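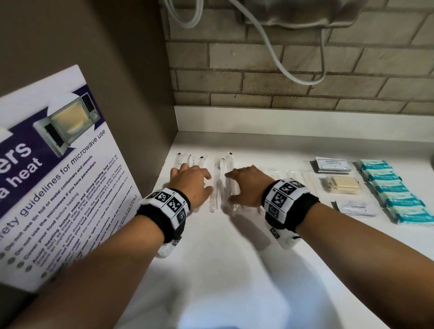 I love a good bug, and the one that made our arm take a swing at a bin of toothpaste is the best I've met since I started at Fliltura. It took me most of two weeks to find, and when I finally had it cornered I ran down the hallway to tell Britta Harms, who was on a call and waved me off. The whole thing lives in those white strips around the wrists, the ones printed with black squares. Each square is a marker with its own number, a camera worn on the head looks at them, and from the corners of the squares the software works out where the wrist is and which way it's turned. When the band is tilted so that several of the codes face up, as on the right hand up there, life is wonderful. When it isn't, well, keep reading.

Some background first for those of you who came over from my bicycle posts. The project is called Prinholm, and the idea is a robot that packs toiletry kits: a toothpaste sachet, a shampoo sachet, soap, a few other little wrapped things, all into one pouch. It sounds so easy! Every one of those things is either shiny or floppy or both, and two sachets stacked together look an awful lot like one sachet. So we do it by demonstration. A person sits or stands at a counter with the bands on and picks things up the ordinary way, and the wrist paths get cleaned up and fed to the training code, and a new model comes out the other end. The arm that plays it back is a Stovix, a pretty modest one, with a soft two-finger gripper that Bo-ram Ma designed and has redesigned more times than I can keep track of.

By June 2020 we had over 500 recordings and a model that could fill a pouch without help on a good run. I was thrilled. I had the arm picking a sachet off the stack and laying it down flat, again and again, and I was sending clips to my sister, who was very polite about it.

Then came the swing. The arm went down to the stack, closed on the top sachet, started to lift, and halfway up it snapped its wrist over. Fast, too. The elbow followed, the gripper came around sideways and clipped the bin, and toothpaste went across the bench and onto the floor. The force limit tripped and the arm stopped dead, exactly as it should. I was standing outside the taped line with my hand near the stop button, and I want to be very clear that I did not press it. The arm had quit before I'd understood there was anything to press it for. That bothered me a lot more once I'd gone home and thought about it.

Bo-ram's first words were "Did the gripper break?" (It did. One finger, at the root. She had a spare on it before lunch and the new one has a thicker root.)

Chasing the wrong thing

I started with the arm, naturally. Logs from the controller, joint by joint. The controller had been asked to go to a pose, and it had gone there as quickly as we'd allowed it to. No missed messages, no encoder fault, no hot motor. I swapped the cable between the controller and the arm anyway, which gave me the feeling of having done something.

Next I blamed the model. It's an easy thing to blame! Britta suggested I play one of the raw recordings straight through to the simulator with no model in between, just the wrist path as captured, and see whether the motion looked human. I picked one and it looked lovely. I picked another and it looked lovely. On the strength of two recordings I told her the data was fine, and then I spent four days changing learning rates and smoothing settings. Please don't be like me.

The model did swing less often after all that fiddling, and I nearly called it fixed. Bo-ram didn't like it. She asked what I'd changed that should matter, and I had no answer, and she said then she'd rather keep the speed cap on. So we kept the speed cap on. I grumbled. She was right.

What it was

I wrote a tiny script that walked through every recording and flagged any place where the wrist turned farther between one frame and the next than a person's wrist could manage. I expected a handful of hits. I got 151. They were spread over eight sessions, and when I opened the first one I yelled out loud.

If you've ever played with square markers you may be nodding already. A single flat square, seen small or nearly straight on, doesn't give you one answer for which way it's tilted. It gives you two, and they're nearly mirror images. Leaning a little toward the camera and leaning a little away can put the four corners in almost the same spots in the image. The software picks whichever fits better, and when the corners are a bit noisy, the better fit can change from frame to frame. So you get a wrist that's perfectly calm in real life and flapping like a fish on the end of a line in the data.

With several markers in view on a curved band, the trouble mostly goes away, as the squares point in different directions and only one answer suits them all. That's the entire reason for wrapping the strip around the cuff! But our code had a setting for the fewest markers it would accept, and the setting was one. I had set it to one. There was even a note from me beside it, saying that this way we'd lose fewer frames. Past me was so pleased about that.

And the lighting made it worse. A lamp overhead and a white counter under it is a lovely way to see what you're doing, and a lovely way to get a bright patch across a printed white band. Turn the forearm the wrong way and a couple of the squares wash out, the other arm shades another one, and suddenly you're down to the single marker that my setting was so happy to accept. Reaching for the sachets at the far end of a row, with a wrist rolled over, was about the worst case going. Guess which part of the job the arm was doing when it swung.

The model had learned from these. The flips were brief enough that my two lovely recordings didn't have any, and common enough that the model had decided a sharp roll in the middle of a lift was a thing people sometimes did. It was copying us faithfully, poor thing.

What we changed

The minimum is two markers now, and they have to be next to each other on the band, not on top of one another in some weird partial detection. If there's only one, the frame is marked as missing and we leave a gap. I used to be frightened of gaps. A gap is great! A gap tells you that it's a gap.

There's a jump check when a recording is saved, and the person recording sees the result right away, on the same screen where they name the file. Before, you could put in a whole afternoon at the counter and not learn until the week after that the left band had been slipping around your wrist.

The playback side got its own check, entirely separate, and this is the one I should've had from the start. If the next pose asks for more than eight degrees of wrist roll in a single step, the arm holds where it is and waits for a person. It doesn't try to smooth it out. It doesn't care whether the request came from a model or a recording or me typing numbers. Bo-ram wrote it, I tested it by feeding it the very worst of the flipped recordings, and the arm just sat there, unimpressed. I clapped.

We also printed new strips on matte stock. Fedoruk, the print shop two doors down from us, did them while I waited, and they asked what they were for and I'm afraid I told them at length. The glare is much better. It isn't gone, and if anyone reading has a paper they swear by for this, please write to me.

As for the bad recordings, I threw out the stretches around each flip and kept the rest. Britta wanted to drop the affected sessions completely and do them over. We argued about it for longer than it would have taken to redo two of them. In the end we trained one model each way and hers was a little better on the shampoo and mine was a little better on the soap, so neither of us got to be smug.

One more thing about the stop button

I moved it. It used to sit on the bench at arm's length from the person watching, and I'd always thought of it as the thing that would save us. After the swing I had a look at the log, and from the bad command to the force limit tripping there was so little time that no hand of mine was ever going to matter. The button is still there, closer now, and I still keep my palm over it on a first run. But the taped line is farther back, the speed cap stays on for any new model, and the bins at that end of the bench are soft fabric ones.

Next up is getting the arm to tell one sachet from two, and Bo-ram has an idea with a puff of air that I'm wildly excited about. We hope to have it on the bench by October. I'll post the flip-finding script once I've cleaned out the variable names, several of which are rude.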